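The Green Basket

by Gifty Alhassan

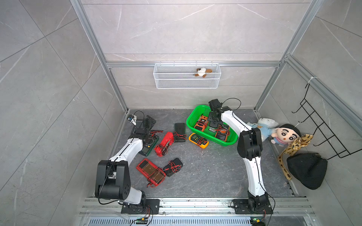 1. What the Brochure Promised

Kwabena Boateng had been told the basket would change how he felt about his kitchen. He had been told this by his sister-in-law, Khadija Hegazy, who had been told it by a brochure.

"It's a basket," he said.

"It's a system," said Khadija. She had driven out from Skasow in January with the thing on the passenger seat, belted in. Bright green plastic, holes all over, rounded corners. The label said Jacquet. There was a booklet with it, 72 pages long.

He turned to the first page. One basket, it said, and everything you own passes through it. You put in what is lying around. You carry it to where it belongs. What you can't place after two trips, you give away.

"Who wrote this?"

"A man in Kanow. He got rid of nearly everything."

"And then he started selling baskets."

Khadija said that was a cheap shot. She put the kettle on and opened three cupboards before she found a cup. She didn't comment, and he noticed her not commenting.

"What did it cost?"

"Twenty-five."

"For the basket?"

"For the basket. The booklet was extra."

2. First Trip

He waited until her car had gone, and then he waited a while longer, in case she had forgotten her gloves.

The table was the worst of it, so he began there. Into the basket went a roll of tape, a padlock with no key, the good scissors, a bicycle bell, a stack of letters from the Fitard insurance office, and half a candle. It held more than he had expected. He held this against it.

The tape went in the drawer. The scissors went on the hook. The candle went in the drawer with the tape, though he could hear the man in Kanow sighing about it. That left the padlock, the bell and the letters, and he walked these from the kitchen to the hall and up the stairs and down again, and put the basket back on the table with the three things in it.

One trip, then. The table did look better. Any table would, he thought, if you picked up what was on it. You could do that with a shovel.

He called Kwesi Kwofie, who lived downstairs and had known him for years.

"Do you want a padlock?"

"Is there a key?"

"No."

"Then what would I want it for?"

"You could give it away," said Kwabena. "I hear it's very freeing."

3. Page 60

He read the booklet in bed, looking for mistakes. There were plenty. On one page the basket was to be emptied every night, and on another it was never to be empty, like a fruit bowl. Somebody named Wen-hsiung Wan was thanked for his patience. Kwabena thought he probably deserved it.

Page 60 was about letters. It said that a letter kept is a conversation you are still having, and it told you to ask yourself with whom.

He shut the booklet. It was exactly the kind of sentence he couldn't stand. It could have been printed on a dish towel.

The letters from Fitard had come after Adwoa died. There was one about the policy, and one correcting the one about the policy, and then several that began with her name as if she might write back. He had answered every one of them. He had been very polite. The last was more than a year old and needed nothing from him at all.

He went down in his socks. It was after two in the morning and the kitchen floor was cold. The basket was where he had left it, looking very green under the stove light. He took the letters out, read the top one, and put it in the trash with the coffee grounds. He stood there a bit. Then he put in the others, except for one, which had her handwriting along the margin – a phone number, and under it the word onions.

That one went in the drawer with the tape.

4. Report

"Well?" said Khadija on the phone.

"The handle pinches."

"It doesn't have a handle. You hold it by the rim."

"The rim pinches."

"But you used it."

He looked over at the basket. It had the bicycle bell in it, and the padlock, and since breakfast an orange he had no other place for.

"I moved a few things," he said. "I'd have moved them anyway."

"Of course."

"I don't agree with the book."

"I'm not asking you to agree with it."

"It contradicts itself about the fruit."

She laughed, and then asked whether he was eating. He told her he was – there was an orange – and she said she might come back up when the roads were better. He said she should bring the receipt.

After he hung up he tried the bell. It still worked. He took it down to the hall, where there had not been a bicycle for a long time, and set it on the shelf beside the door.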